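hullura-wiring
README, last touched 2014-11-15

Notes and tables for adding trailer lights and aux lamps to older pickups and vans. Started as a text file at the Mudgway shop, Clive Bickerstaff typed most of it, Réka Illés cleaned up the CSVs. Still messy.

What's in here

wires.csv - 384 rows, one per wire. Color, gauge, circuit, where it was tapped
vehicles.csv - 153 vehicles, year/make/body only. No plates, no owner names
faults.csv - comeback jobs, free text, spelling all over the place
old/ - the Helia sheets before cleanup. Don't merge these back in please

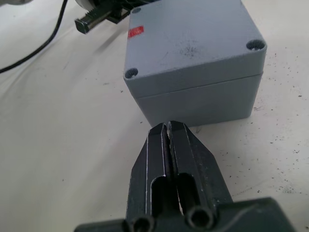

Gauge column is AWG. Blank means not measured, it does not mean zero. Enclosure column came later so almost 7 in ten rows have nothing there. Where it says "box, gray" read it as a plastic junction box with a separate lid and screw holes in the corners, same kind of thing as the one in the photo. "box, other" is anything else. Location is always from the drivers seat, so left is driver side.

Known problems

- brown and tan got mixed up in the Ciltville rows, check before you trust them
- 2 vans are in vehicles.csv twice under diffrent ids
- fuse ratings are what was fitted, not what the book says
- dates are month only, and January is overstuffed becuase old paper jobs got dumped there

Tools

Test light, crimper, heat gun, small driver for lids and trim. No impact driver on plastic, you'll strip it.

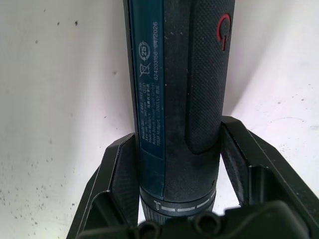 Bosch GO cordless screwdriver, 3.6 V

Using it

Load vehicles first, then wires, join on veh_id. Commas inside notes are quoted, mostly. Free to use, say where you got it. Corrections to Réka, one row per line, give the veh_id

TODO: relay table, seven-pin adapters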